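Notes: the Kanham canteen counter, slot 3
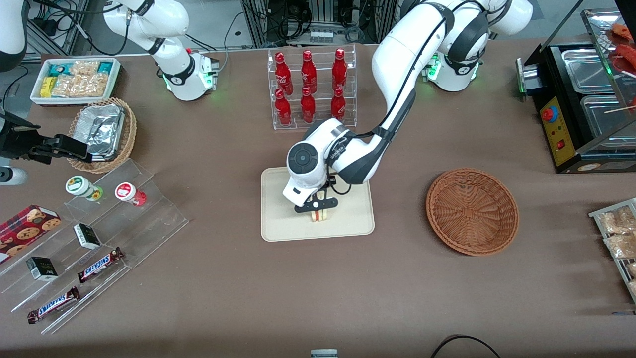 Start with the lunch rush. Five people used to cover it, and most of their shift went on trays, sandwiches and snacks. Now the arms take that part.

No one was let go. Three moved to the kitchen. Simão Bastos stayed out front and says he talks to customers more, and also gets blamed more when the line stops.

Pause. Ask who here has been retrained at work.

Then training: 21 hours each, paid.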